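The Room in Costello Street

Loukia Liapis came to the town of Lolten in September with one suitcase and a letter from her aunt. The letter said that the room on Costello Street was paid for until spring, that the landlord was a quiet man, and that she must not lend money to anyone from Nuvach. Loukia did not know anyone from Nuvach. She put the letter in her coat and kept it there.

The landlord was named Dale Thibodeau. He carried the suitcase up the stairs and set it down by the window with great care, as if there were eggs inside.

"Your aunt lived here for 19 years," he said. "She left the table. I would not sell it."

Loukia laid her hand on the table. In her childhood she had done her homework at it, in another house, in another country, and she had believed that the lines in the wood were rivers. 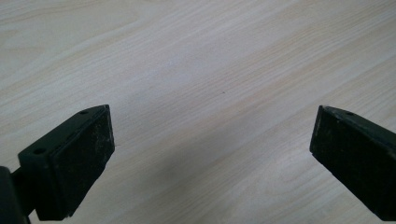
Why did the aunt leave the room?
She left for the sea air at Illel, on the advice of her doctor, and she did not tell the family until she was already there.

This was the part that hurt Loukia. She had learned it from a postcard, like a neighbor or a person from the bank. On the postcard was a lighthouse. On the back her aunt had written that the soup in Illel was too salty and that the nights were good.

For the first weeks Loukia looked for work and did not find it. In the evenings she sat and wrote answers to her aunt, long ones, and then she tore them. Dale Thibodeau heard the paper through the wall. One evening at eight o'clock he knocked and gave her a tin box.

"She wanted that you have it when you are angry," he said. "I think you are angry."

Inside the box were 50 letters, tied in bundles with kitchen string. All of them began with the name Loukia and none of them had a stamp.

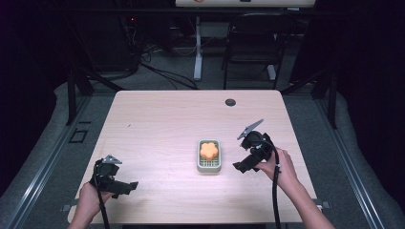 Her aunt had always written as she spoke, quickly, and with no respect for the end of the line. In the first letters she complained of the stairs and the rain. Then she began to remember the old house, and Loukia read more slowly. There was a page about the washroom, where three girls had to share one basin before school. The soap stood in a dish with a little grid in the bottom, and it was orange and had the shape of a flower, and the smallest girl would not use it, so that the flower would not die. Loukia had been the smallest girl. She had forgotten this completely. She read the page again, and then she went down the hall and washed her face.

She read until the street was quiet. The aunt had written when Loukia failed her examination, and when she passed it, and when she stopped visiting. In one letter there was only a single sentence: "I am cross with you today, but I will finish this tomorrow." The next letter did not mention it.

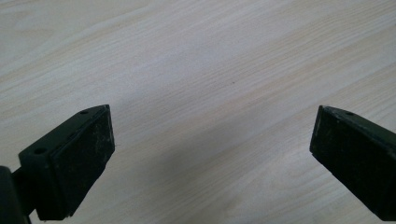
The table by the window, Costello Street.

In the morning Dale Thibodeau was sweeping the steps. Loukia asked him why her aunt had never mailed the letters.

He thought for a long time. He was a man who did not like to be wrong.

"I offered to take them to the post," he said. "Many times. She told me that a letter must be answered, and that you were young and had other things to do."

"I would have answered."

"Maybe," he said, and continued to sweep.

The bus to Illel left from behind the market, and it cost more than she had expected. Loukia counted her money two times at the window.

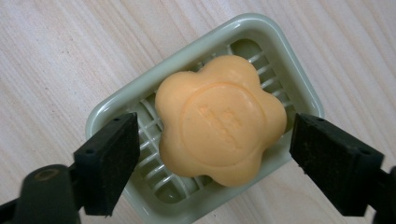
Then she went back to the room, because she had forgotten the tin box, and when she had it under her arm she felt foolish and took out all the letters except the one with the single sentence. That one she put in her coat, with the other.

Dale Thibodeau was standing at the door with a jar wrapped in newspaper.

"It is soup," he said. "Without much salt. You will hold it straight, please."

She held it straight the whole way. The road went down between dry fields and the windows of the bus shook at every turn, and an old woman in the next seat asked her if she was visiting family. Loukia said that she was. The woman asked if they were expecting her.

"For a long time," Loukia said, and moved the jar to her other knee.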